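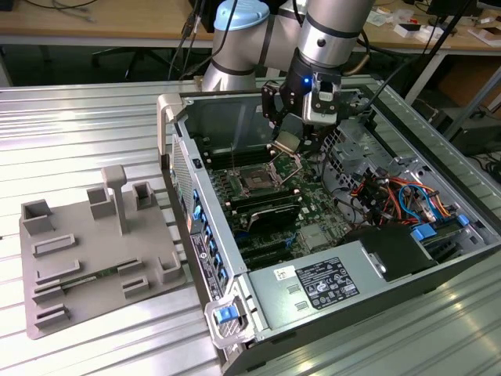 2 min read

Okay, thread time. I finally opened up the old tower on Monday and I have thoughts, mostly fond ones.

First: lay it on its side before you do anything. I used to work on these standing up, with my arm jammed in to the elbow. Years of that!

Look at the blue plastic in there. Drive connectors, trays, the tabs down the wall, even the latch on the handle. If it's blue, chances are it wants to be pushed or pulled. I love whoever came up with that.

And it has handles! Big grey ones, on the case! My current machine is a smooth black slab and moving it is like carrying a wet dog.

CPU socket: lever up, load plate open, nothing in it. This is the part where I stop drinking coffee. Those contacts are tiny and I've bent some before (RIP Zutovlow, my first build, you deserved better).

Someone asked about the red, orange, yellow and blue wires. No, I'm not going to tidy them. I tried that on the last one and spent a whole evening with zip ties, then had to cut every single one to get a drive out.

Manikandan Joseph replied that I should "just buy a new one." Sir, I have roughly 3,000 photos to sort and a browser with 10 tabs. I do not need a new one.

Plan from here is chip in, fresh thermal paste, memory back to whatever it had plus a bit more if I can find the sticks. They're in a drawer. I have a lot of drawers.

If you've got a spare drive tray for one of these with the blue clips, my DMs are open. I'll pay shipping!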